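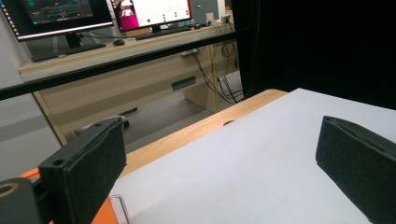
Diapositiva 1. Dos dedos negros de pinza abiertos sobre una hoja de papel blanco.

Notas del ponente - ¿Pueden ya las máquinas con las tareas de casa y de taller?
Jornada técnica de Poneck, 7 de agosto de 2026

Dejar la primera diapositiva puesta mientras la gente se sienta. Empezar sin presentación larga.

Entrada (dos minutos)

La pinza está abierta y entre los dedos no hay nada. Debajo hay papel blanco sobre una mesa de madera clara. Para una persona, coger una hoja de una mesa no llega a ser una tarea. Se hace con la yema, se arrastra un poco hasta el borde o se levanta una esquina con la uña. Dos bloques rígidos no tienen yema ni uña.

Preguntar a la sala quién ha visto un vídeo de un robot doblando camisetas. Suelen levantar la mano casi todos. Preguntar después quién tiene uno en casa. Seguir sin comentar.

Qué entiendo por "poder"

Aclararlo pronto porque luego en el turno de palabra siempre se mezcla. Hay tres niveles:
Que salga una vez, con alguien al lado que coloca las cosas.
Que salga casi siempre en el mismo sitio y con los mismos objetos.
Que salga en una cocina o en un taller que la máquina no ha visto.

El primer nivel está superado para muchas tareas. El segundo, para unas cuantas. Del tercero hablo al final.

Los números de Dostow

Decir que son datos propios, de un solo laboratorio, y que no valen para comparar con otros.

Hicimos 3.176 intentos con objetos de casa y de banco de taller. De ellos, 1.896 terminaron bien sin que nadie tocara nada. Es algo menos del 60 %. Una persona que fallara cuatro de cada diez veces al recoger la mesa no duraría en un comedor.

Si alguien pide el desglose: está en la hoja que dejo a la salida. No leerlo en voz alta, se hace eterno.

Lo que va bien

Objetos rígidos, con dos caras más o menos paralelas y algo de altura. Cajas, tacos, botes, mangos de herramienta. La pinza baja, cierra y sube. Si el objeto está un poco girado no importa demasiado.

También va bien lo repetido. En Palumbo, taller de piezas pequeñas, la misma célula lleva desde octubre pasando piezas de una bandeja a otra. Les sale a cuenta. Pero la bandeja siempre está en el mismo sitio y la luz es siempre la misma, y alguien se encargó de que fuera así. Ese trabajo previo no aparece en el vídeo.

Lo que va mal

Lo plano. Papel, tarjetas, tapas, arandelas sobre una superficie lisa. Los dedos tienen grosor y el objeto no. Volver aquí a la diapositiva 1 si hace falta.

Lo blando. Trapos, bolsas, ropa. Cada vez tienen una forma distinta y al cogerlos cambian otra vez.

Lo blanco sobre blanco, lo transparente y lo que brilla. La cámara ve un reflejo y el sistema decide que ahí hay un borde.

Y los cables. Un cable que cuelga por detrás de una mesa es para nosotros un detalle del fondo. Para una máquina que tiene que limpiar esa mesa es un problema de verdad, porque tira de él y arrastra lo que haya enchufado. Pocas demostraciones incluyen cables.

El caso de la hoja de papel

Contarlo despacio, es la parte que la gente recuerda.

Tres estrategias. Primera, arrastrar la hoja hasta que sobresalga de la mesa y pinzarla por el canto. Funciona si hay canto libre y nada encima. Segunda, empujar con un dedo para que se forme una arruga y coger la arruga. Funciona con papel fino y deja marca. Tercera, ventosa. Funciona bien, pero entonces ya es otra herramienta y hay que cambiarla para lo siguiente.

Una persona usa las dos primeras sin pensarlo y elige según la mesa. Esa elección es lo que todavía cuesta programar o aprender a partir de ejemplos.

Casa y taller no son lo mismo

En el taller se puede cambiar el entorno: poner topes, marcar posiciones, comprar bandejas iguales. En casa eso no lo acepta casi nadie. El proyecto Trenarwood probó en 11 viviendas y la queja más repetida fue que había que recoger antes de que la máquina recogiera. Los errores molestaban menos.

Otro punto: la velocidad. En taller una máquina lenta puede trabajar de noche. En casa, de noche, el ruido molesta - y además hay que dejarla sola.

Mi respuesta a la pregunta del título

En taller, sí para tareas acotadas, con alguien que prepare el puesto y alguien que acuda cuando se para. En casa, todavía no para recoger o doblar en general. Sí para aspirar, que ya lo hacen, y quizá pronto para cargar una bandeja del lavavajillas si los platos son siempre los mismos.

No dar fechas. Si insisten, decir que el año pasado tampoco las di.

Preguntas probables

Precio: no hablo de precios, remitir a la mesa de Poneck.
Si quita empleo: en Palumbo la persona del puesto pasó a vigilar dos células. No extrapolar de un caso.
Si hacen falta manos con cinco dedos: para la mayoría de los objetos de la lista, no. Para papel y tela ayudaría tener tacto, aunque fuera en dos dedos.

Recordar dejar las hojas del desglose junto a la puerta y devolver el mando del proyector.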